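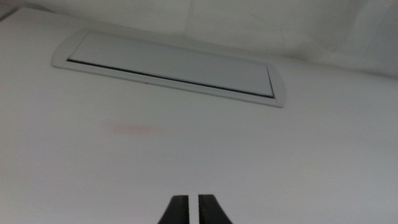
The long white table, with its little lid closed.

2025-01-03

Back in the room at Tellstead today, and I was so glad to see the big white table again that I'm afraid I patted it. It really is a lovely thing to work at, smooth and pale with nothing fussy about it, and I still have a soft spot for the long lid set into the top. I think of it as a letter slot for cords, though Frauke Stüber says I'm the only grown woman she knows who gets sentimental over a desk. There's a pinkish-red smudge near it that I noticed straight away. I had a go at it with a damp cloth for about 5 minutes before lunch and got nowhere much, so I'll try bicarb tomorrow and see if that's any kinder.

Then it was on to the blocks, which I'd been looking forward to all through the holidays.

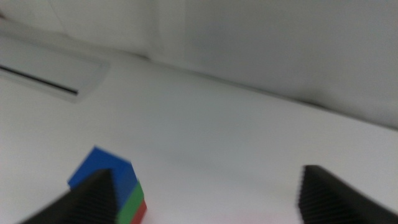 I do love those colours. The blue is the sort of blue you only ever get on toys, and with the green underneath it makes me think of the paddock behind Mum's place in March (if the rain's been good, anyway). Frauke likes her stacks dead straight and I like mine a bit wonky, so we had our usual friendly argument over that — and a second cup of tea to go with it.

Home later than I meant to be, with sore feet and the good biscuits left behind in my drawer. Must remember to ring the Omard people about the spare key.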